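Altent Manipulation Study: Frequently Asked Questions

These answers are intended for researchers, partner organisations and members of the public who wish to know more about the Altent study and its published results. Enquiries about licensing should be directed to Najwa Sabbagh at the Rosser Laboratory.

What is the Altent study?

Altent is a method for learning tabletop manipulation from a small number of human demonstrations. A policy is first trained on recorded demonstrations and then refined using corrections supplied by an operator while the arm is running. The method was developed by Efa Rees and Eifion Dafis at the Rosser Laboratory, with evaluation led by Ewurabena Ofori at the Clakton site.

What kinds of objects are used?

Everyday items of differing shape, colour and finish are placed together on a planked wooden table. Elongated objects with glossy surfaces are of particular interest, as their orientation in the grip is difficult to estimate from a single fixed viewpoint.
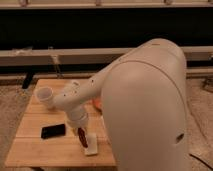
Page last modified: June 29, 2021

With the gripper pointing straight down, as it is over the white block, the wrist conceals part of the object from an overhead view. The forearm can also hide items further along the table, such as the small orange one. The policy therefore receives joint positions in addition to the camera view.

How much data was collected?

The training set contains 2,000 demonstrations across 5 tasks. A further 500 episodes were reserved for evaluation and were not used at any stage of training or tuning.

What were the main results?

The policy completed the assigned task in 392 of the 500 evaluation episodes. Most failures occurred at release, when an object was set down at the wrong angle. Performance on tasks involving two objects in contact was lower than on single-object tasks, and this remains under study.

Why is the visual encoding limited to 784 values?

Larger encodings were tested in February and produced no measurable improvement on the evaluation set. The smaller encoding was retained so that the policy could run on the laboratory's existing workstations.

Can the method be used with other robot arms?

The present results apply to one model of arm only. A transfer study is being prepared with Gedport, and its protocol will be posted on this page once approved.

How may I request access to the data?

Requests should be made in writing to Idris Price, Data Coordinator. Please include your institutional affiliation, the intended use and the name of the person responsible for storage. Licences are granted for non-commercial research only.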